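Opinion: stop ranking grippers by their grip

Most gripper comparisons I am sent to review still lead with a force figure. The Prevau jaw holds 60 newtons, the Kirkance jaw holds less, and so the Prevau wins. For sorting and handling light packaging I think this is the wrong number to print first, and our bench work at Brostow in May has made me surer of it.

We ran 60 attempts per jaw on a two-arm cell, using the Mahlangu controller with the same gains throughout. The objects were empty drinks bottles and a few awkward extras.

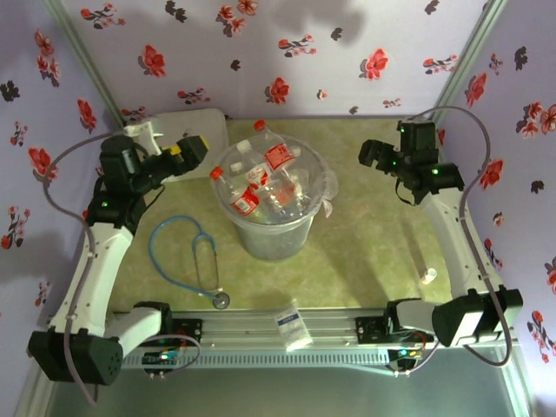
The two-arm cell with the lined bin of bottles and the stethoscope.

Neither jaw was short of force. An empty bottle needs very little, and past a certain point more only dents the wall and changes the shape the fingers were set for. The failures we logged came earlier, in the approach. A jaw opened too narrowly touches the neck of a neighbouring bottle. A thick fingertip catches the liner. The Kirkance jaw, with 6 mm more opening, had fewer of these faults, and its lower force rating never entered the log.

Camera choice matters as much as the jaw, yet it is usually given one line at the end of a report. A wrist view is valued for being close to the work, and at close range it is the view most easily spoiled by movement. In the picture below the printing on an upright bottle is smeared, and the barcode has turned into soft streaks, although both yellow fingertips can still be placed either side of it. 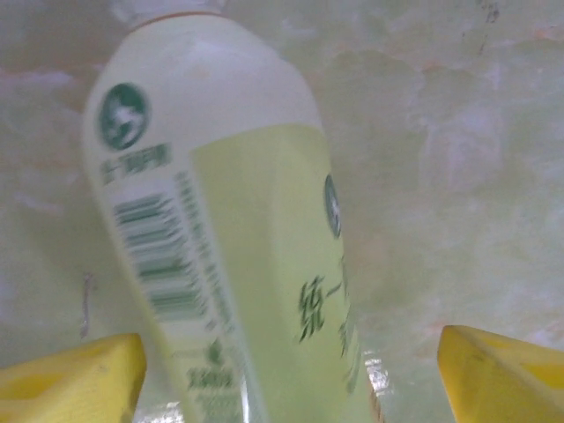
Shutter time should be printed beside jaw opening in any comparison of this kind. A controller that only needs the gap between finger and bottle can work from a poor frame. One that has to read the code cannot, and with bars as blurred as these I would not let it try. The two tasks need separate scores, and a supplier who merges them is hiding the weaker one.

My request to suppliers is modest. Give the opening, the fingertip thickness and the exposure, then the force.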